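I finally replaced the grasp scoring function in Plostimura, our planning stack, after putting it off since September. Notes follow, mostly so that I remember why the weights look the way they do.

The old scorer ranked candidates by antipodal quality alone. It works on boxes. It does badly on anything irregular sitting next to something else, since the best contact pair is often the one that puts a finger through the neighbor. The collision check then rejects it, the planner moves to the next candidate, which is a two-degree rotation of the first, and so on down the list. On the blue object in the tabletop set, with the dark bowl right beside it, the planner went through 169 candidates before it returned one.
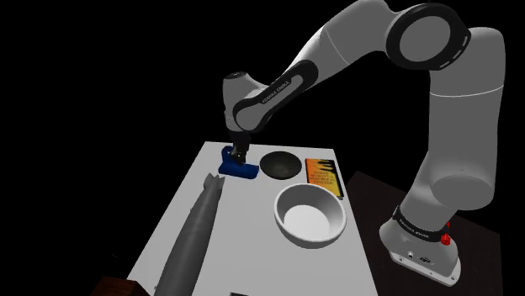 The new scorer adds a clearance term, computed from a signed distance field over the segmented point cloud. The finger volumes are swept along the approach vector and sampled at 60 points per candidate. Minimum distance goes through a soft threshold at 8 mm – below that the penalty climbs steeply, above it the term is flat. I tried a linear penalty first and it pushed everything toward tall, isolated grasps with poor contact.

Walter Henao suggested also deduplicating candidates in pose space before scoring. I had assumed this would cost more than it saved. It doesn't. For one scene, 1236 raw candidates cluster down to a few dozen, and the clustering takes less time than a single IK call.

Perception is the weaker half now. The distance field is only as good as the cloud, and the cloud has holes wherever the view is blocked. Unobserved space was being treated as free, a default I inherited from Lullum and never questioned. Any viewpoint with a large occluder in it gave optimistic clearances for whatever was hidden.

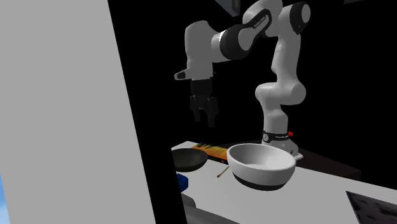
Unknown voxels now carry their own label and count as occupied for the clearance term, though not for the arm's collision check. Marking them occupied in both places makes most of the table unreachable from a single view. Huia Tomoana thinks the split is a hack, and I agree, but it stays until multi-view fusion is merged.

Two things still open:

- Thin objects vanish at the current voxel size. Halving it raises the field build to 1053 ms, too slow for replanning.
- The home pose is hard-coded in three places. Changing one of them gives you a trajectory that starts with a jump, and the controller refuses it with an error message that mentions joint limits.

The config lives in `scoring.yaml` under `clearance`. Old configs still load, with the weight set to zero.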